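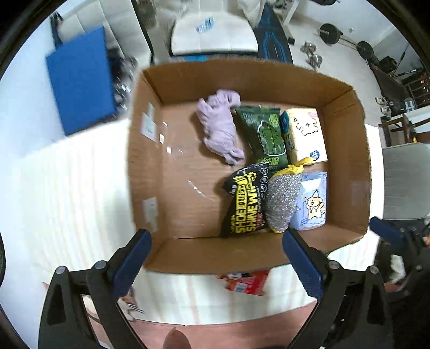

Household Supply Purchasing in the Galeck District
Project Report, Spring Term

1. Purpose
The project examined how households in Galeck buy small cleaning and care goods. A written survey was distributed in March, and 324 forms were returned.

2. Findings
Most respondents shop once a week, usually on Sunday. Price was named first — ahead of brand and package size. Answers from Robles were too few to report separately.

3. Limits
Renters were underrepresented.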